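August - Desta Sisay

4. Showing the cloth demo to visitors

1. Let the guests stand behind the line before you power the two arms.
2. Lay one garment flat on the table, within reach of both grippers.
3. Start program 48 on the Pondel screen and wait for the tone.

Caution: Keep hands out of the cell while the arms move - also for a small correction.
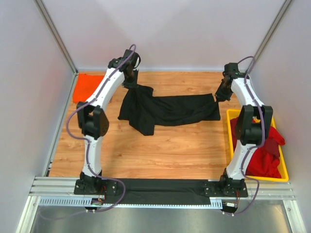

4. When the program stops, press Hold before you take questions.

Note: For groups over 20, please ask Seon-mi Yoo first.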